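# Cloth for tables that get used

*26th August*

The shop is called Lavden and it sits on Price Street in Flundville, between a shoe repairer and a place that sells fishing gear. It sells printed tablecloths. There are napkins on a shelf by the door and a few aprons, but the owner says those are there for people who need a present in a hurry.

She opened it 17 years ago with a single roll of fabric and a cutting table she had bought from a school. Before that she worked in the office of a curtain wholesaler.

"I knew what fabric cost and I knew who sold it," she said. "I didn't know how to sew a straight hem. I learned that in the first winter."

We talked in the back room, where the cutting is done. She kept working for the first part of the conversation, folding finished cloths in three and then in half, and sat down once the pile was done.

The prints are in two groups. The first is what she calls the quiet ones, which are checks, stripes and small leaves. The second is the paintings, where a whole picture is spread across the cloth. The paintings were a late addition. She had resisted them for years.

"I thought they'd look like a souvenir," she said. "And some of them do. A portrait on a tablecloth is a terrible idea. You put the salad on somebody's face."

What changed her mind was a sample with a night sky over a river, all blue strokes and gold stars, with the lights running down into the water. A supplier had put it in with an order of plain cotton. She put it on the table at home to see how long it would take her to get sick of it, and it stayed there until March.

"It's a good one because it works from any chair," she said. "The stars are at one end, the bank is at the other, and the reflections are in the middle where you put the food. If you're sitting at the top end it's upside down and you don't care. You've still got the blue and the gold."

The river cloth is now the one she sells the most of. She went to her order book to check, and came back with a figure of 1064 since she began stocking it. The second most popular is a grey check.

## Which way it faces

People ask her which way round a picture cloth is supposed to go. She tells them to put the bottom of the picture towards whoever sits down first in the morning. If the table is against a wall, the top of the picture goes to the wall.

She also gets asked about size, and she has less patience with that.

"Measure the table. Please measure the table. They come in and hold their arms out. I've got arms too, it doesn't help."

Her rule for the quiet cloths is a drop of a hand's length on every side. For the paintings she goes shorter, because a long drop takes the edges of the picture off the table and folds them down where they can't be seen. On a work table or a craft table she would have no drop at all on the side where people stand.

"It catches on your belt. It catches on the drawer. And if there's something standing along the back, the cloth rides up against it and bunches. You can pull it flat in the morning and it's bunched again by lunch. Cut it to fit and hem it, or live with the bunching. Most people live with it."

She does the cutting down herself and charges $29 for it, any size, hem included. The charge has not gone up in a while and she said it probably should.

## Fabric

The paintings come on two fabrics. One is a polyester that she buys under the name Oteo, and the other is a cotton with a heavier hand. She prefers the cotton and sells more of the polyester.

"The cotton feels like a tablecloth. The Oteo dries overnight on the back of a chair and you don't have to iron it. If you've got children, buy the Oteo. If you like ironing, and there are people who do – I've met them – buy the cotton."

Both are washed cool and inside out. She doesn't recommend the dryer for either. Candle wax is scraped off cold with the back of a knife, and the rest is lifted with brown paper and a warm iron. Red wine on the river cloth, she said, is best treated quickly, but she has customers who have left it alone and can no longer find it among the brown and orange along the bank.

Biro is the stain she can't shift. She has tried milk, hairspray and a product from the hardware shop, and she has a square of the grey check with the results on it pinned beside the sink. The hairspray made a ring.

## Away from the kitchen

I had assumed the cloths went to dining rooms. A lot of them don't. She has sold them for market stalls, for a piano, for the top of a chest freezer and for workbenches. One customer took two for a caravan, one to eat on and one to use as a curtain.

She has no objection to any of it. A busy print hides scuffs and marks that a plain cloth would show in a week, and people who work at a table all day seem to like having something to look at. She does warn them about small parts. A washer or a bead put down on a plain white cloth is easy to find. Put it on the paintings and it can take a while.

"Anything pale is all right, you'll see it against the blue," she said. "Brass screws, no. You'll be patting the stars."

For people who lean on the table she suggests an underlay, a thin felt one, so the cloth doesn't creep when they rest a hand on it. She sells the felt off the roll. It is 51 inches wide and she is not sure why, as everything else from the same supplier is in centimetres.

I asked whether there would be more paintings. She has a harbour in mind, and a field with poppies that she has looked at twice and sent back twice because the red was closer to pink. She would like a snow scene for the winter but thinks white is asking for trouble under gravy.

The quiet cloths will stay as they are. The grey check has been in the shop since the first year and she has changed it once, when the mill altered the yarn and the squares came out slightly smaller. Two customers noticed.

Her own table, at the time we spoke, had the river on it again. She had taken it off to try the harbour sample, and put it back after a few days. "I missed the yellow," she said.
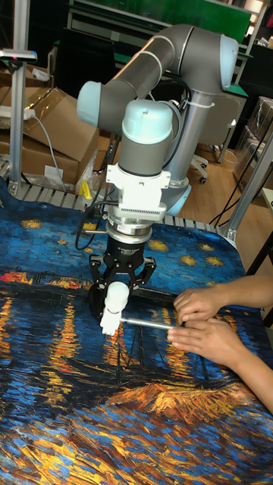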